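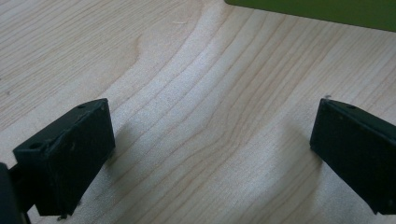 The pads were the last thing anyone at the Bolodport workshop thought to check, according to a message sent in by the bench team there, and they were the first thing that should have been looked at. The team had spent most of a shift on the software before one of them ran a fingertip along the inside face of each gripper finger and felt the dust.

That message reached us in June, and it has ended up shaping the whole of the new care routine that Lotum is publishing today for its handheld and arm-mounted two-finger grippers. The routine is free to download, it fits on two sides of paper, and it can be done with things most workshops already keep in a drawer. We are really pleased with it!

WHAT IS NEW

Lotum has looked after grippers for small workshops since the firm had one bench and one kettle, and until now our advice on finger pads has been a short paragraph near the back of the handbook. The new routine replaces that paragraph. It covers cleaning, checking the fixings, setting the angle of the pads and deciding when a pair should be changed, and it was written with the people who use the tools every day at Bolodport and at our second test site, Satau.

Black pads pick up pale specks and light scratches very readily in ordinary use. A scuffed finish on its own is nothing to worry about, and plenty of good pads look well travelled. What matters is whether the grip face is clean and flat, and whether both pads sit the same way on their mounts. The old handbook mixed these things up, and we had pads posted back to us that had years left in them.

THE ROUTINE

The daily part takes 4 minutes. Power the gripper down and let the fingers rest open over a clear bit of table. Wipe each inner face with a dry, lint-free cloth, working from the mount out towards the tip. Go over the top edge and the corners as well, where small bits of grit like to settle. If dust stays put after the dry wipe, dampen a fresh corner of the cloth with plain water and go over it again, then leave the pads to dry before closing them. Please don't use solvent, and please don't blow the dust off with an air line. It only moves into the mechanism, and cleaning that out is a much longer job.

The weekly part is a fixings check. Look into the holes along the top of each finger with a small torch. On our own pads the screws should sit level and feel firm, and the holes should be free of packed dirt. A cocktail stick is fine for clearing them. A metal pick will mark the edge. Where a screw has worked loose, take it right out, clean the thread and put it back by hand before reaching for the driver. Tighten the two sides a little at a time, going from one to the other, so that the pad doesn't pull over to one side.

After 400 working hours comes the angle check, and this is the part we are most excited about, as it used to need a visit from us. Close the fingers gently on the flat gauge card printed on the second side of the routine (use thick card, and cut it out with a sharp blade). Slide a strip of thin paper in from the top, then from the bottom. If the paper stops in the same place both times, the pads are meeting properly. If it goes further in on one side, loosen the screws on one finger by a quarter turn, let the pad settle against the card and tighten up again.

Don't be tempted to adjust both fingers together! The Satau team tried it that way for a while and kept ending up with a matched pair that leaned to the left.

TRIED OUT ON TWO SITES

Bolodport and Satau ran the routine on 7 grippers between them, on wooden benches and steel ones. Each gripper had its own card clipped up nearby, and whoever did the check wrote the time and anything odd they had noticed. The cards made very good reading for us. Several wording changes came straight from them, including a new drawing of the paper test and a larger gap for notes. One card simply said that the second step should be the first step, and it was right, so we swapped them.

Both sites are keeping the routine on. Satau has added a wipe of the bench itself before the morning start at 8, and we have put that into the printed version as an optional step. Grit on the table finds its way on to low fingertips sooner or later.

SPARE PADS AND OLDER MODELS

Replacement pads for current Lotum grippers are supplied in pairs with fresh screws. Always change both pads together, even when only one looks tired. Owners of the older Dizon hand tool can follow the daily and weekly parts exactly as written, but the angle check needs a different gauge card. The Dizon card is being redrawn and will be posted on the same page when it has been through a full run at Bolodport.

Printed copies of the routine are going out with every gripper that leaves our workshop from now on, and existing customers can ask for one through the usual service desk. We would love to see more of those cards once they are filled in, greasy thumbprints included. Send them to the service desk marked "pad card" and they will come straight through to the bench.

ENDS

Notes for editors

Lotum builds and repairs small grippers for workshops and training rooms. The pad care routine applies to all current two-finger models. The service desk is open from 9 in the morning and can supply the gauge card in large print.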